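4.3 Loading the open bin

The Trireck open bin is used for mixed household items that have no compartment of their own: cloths, small hand tools, kitchen pieces, anything that can lie loose without being damaged. Read section 4.2 (Choosing a work surface) before you begin. The bin must already be in its final position, because a filled bin is hard to move without shifting the contents.

Before you start

Set the bin on a flat tabletop with the open side up. The full base must rest on the table. Leave a strip of bare tabletop along at least one side so that you have a place to put items down while sorting. Wipe the inside with a dry cloth. Do not line the bin with paper or film - liners slide down the sloping walls and bunch up at the bottom.

Loading

1. Take all items out of their bags and boxes. Remove price tags, twist ties and loose string.

2. Check each item for sharp points. Items with an exposed blade or spike go in the lidded Nirkmont case (part 914), not in the open bin.

3. Shake out each cloth and drop it in from a low height. Let it fall open. Do not fold it into a square and do not roll it.

4. Place items with handles next to the cloths. Lay them down flat. A handle that stands up against the wall will slide later and may end up under everything else.

5. Keep all items below the rim. If something sticks up above the rim, take it out and lay it a different way.

6. Look straight down into the bin from above. If a small item has gone under a cloth, lift the edge of the cloth and move the item to the side.

NOTE: The sloping walls send small items toward the middle. This is normal. Leave them where they settle unless they are covered.

CAUTION: Do not press the contents down to make room. If the bin is too full, use a second bin.
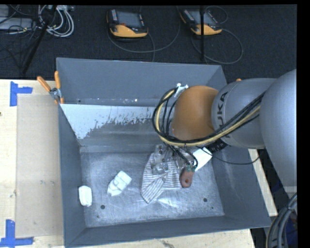
Suominen wrote to us that step 3 had seemed backward at first, as cloths at home are always folded, but that folded ones kept getting mistaken for a single thick item and two stuck together would come out as one. Since dropping them in open, the trouble has been with very thin dish towels only, and it would help if the manual said what to do with those.

Thin towels can be loaded the same way. Pinch the towel in the center, lift it, and let it go so that it lands with a raised part in the middle. Do not smooth it out afterward.

Removing items

7. Take out whatever is on top first. Do not pull on a cloth that has something lying on it.

8. Lift cloths straight up until they clear the rim, then move them to the side. Dragging a cloth over the rim can carry small items out with it.

9. Put each item on the bare strip of tabletop or directly into its storage place.

10. When the bin is empty, check the corners for buttons, crumbs and lint.

Cleaning

Wash the bin with warm water and mild dish soap after every 2 weeks of regular use. Dry it fully before reloading. Do not use scouring powder - it dulls the inside surface and dirt will stick to it.

If a wall is cracked, stop using the bin. Order a replacement as part 214. Bins sold before September under the Prorkley name have a different rim and do not accept the current lid, but they are loaded and cleaned in the same way.

Continue with section 4.4, Sorting into compartments.

Revised 31 January 2020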